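Zorkosari Shared Workshop
Home | Builds | Tool Bookings | Checklists | Members | Contact
Search this site... Go

HAND GRIPPER PAIR — SAFETY AND INSPECTION CHECKLIST
Build: Zanari, left and right units
Place: Kotalville, main room, padded table
Filled in by: E. Cârstea
Checked in August, morning, before the cloth-handling session

1. Finger screws, both units
Result: PASS
Comment: All tight. I put a dab of paint marker across each head last time and the lines still match up. If a line has moved, take the screw out and clean the thread before refitting. Do not just nip it up.

2. Pivot screws
Result: PASS WITH NOTE
Comment: Left unit swings freely. Right unit was stiff on the closing stroke, so backed off slightly and tried again. Fine now. Recheck after 300 closes.

3. Fingertips meet squarely
Result: PASS
Comment: Checked with a strip of paper, then on a single layer of cotton. The tips should hold the cloth without the user squeezing hard. Blue garment used for the trial, same one for both units.
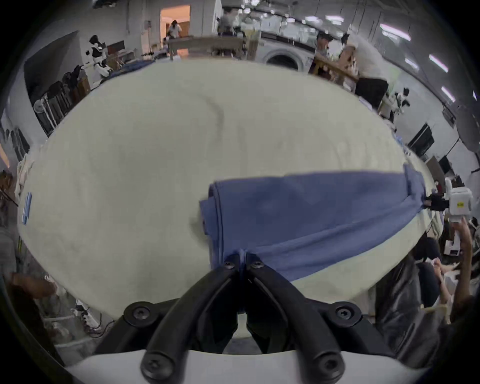
4. Pinch points
Result: PASS WITH NOTE
Comment: The gap behind the fingers closes fast enough to catch skin. Keep your free hand off the linkage while the other one is working the grip. Long sleeves rolled up, lanyards off.

5. White housings, cracks and sharp edges
Result: PASS
Comment: One rough print seam on the left unit, filed down. Second unit has its yellow label on and it can still be read.

6. Pull test, two people, one gripper each
Result: PASS
Comment: Steady pull for 10 seconds, no jerking. Agree out loud who lets go first. The cloth should slip before anything bends — if a finger flexes sideways, stop and mark the unit out of use. 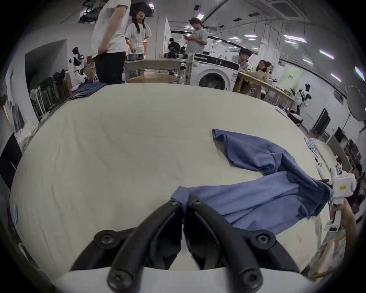
7. Table cover
Result: PASS WITH NOTE
Comment: Padding is sound. The cover creases when cloth is dragged over it and wants smoothing between runs. Nothing hard underneath. Small bits left on the table to be moved clear of the working area.

8. Floor and cables
Result: FAIL, then put right
Comment: Lead was lying where the second person stands. Moved back and taped. Power strips stay clear of feet and are not to be daisy-chained.

9. Room in use by others
Result: PASS
Comment: Other members may be working at the benches. Leave a walkway behind each user and do not step backwards while holding a stretched cloth.

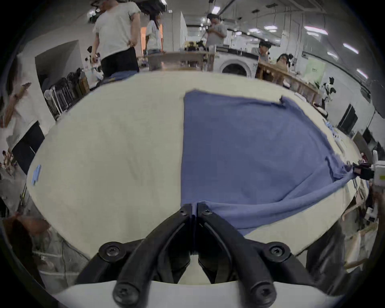 10. Weight in the hand
Result: PASS
Comment: Right unit is 148 g heavier than the left after the bracket change. Not a fault, but swap hands at the break if your wrist starts to ache.

11. Service count
Result: NOTE
Comment: Log shows over 3000 closes on the present fingers. No play felt at the tips. Spare set is in the drawer marked Zanari.

Outstanding:
— recheck right pivot
— replace floor tape with a proper cable cover
— print a fresh copy of this sheet for the wall

Both units cleared for use. E. Cârstea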